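What Does a Speaker Do All Day?

Hello! I'm Vira, and I spend a lot of my week watching politicians argue (it's my job, I promise). Today I want to tell you about the person in the big chair.
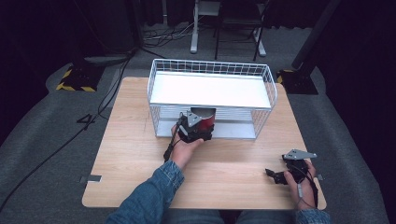
Who is the Speaker?

Lots of parliaments have one. In the UK it's the House of Commons, where hundreds of MPs meet to talk about new laws. MP means Member of Parliament. They all want to talk, and quite often they all want to talk at once! The Speaker decides whose turn it is.

How do you get a turn?

MPs stand up when they'd like to say something. If the Speaker calls your name, off you go. If not, you sit down and try again later, and I've seen people bob up and down for ages. My friend Lakmal calls it the slowest game of musical chairs in the world.

Does the Speaker pick a side?

No. Speakers start out as ordinary MPs and usually belong to a party, but they leave it when they get the job. They don't normally vote either, unless there's a tie. Imagine 449 people voting and then finding you need one more to settle it – gulp.

What if someone is rude?

You can't call another MP a liar in there. The Speaker will ask you to take it back, and if you won't, you can be sent out for the day. You've probably heard the shout as well: "Order! Order!" It means "settle down, please", only much louder.

Try it yourself

Next time everyone's talking over each other at Sunday lunch, choose a Speaker. You have to stand up to get a turn, and no, the Speaker can't pick themselves every time!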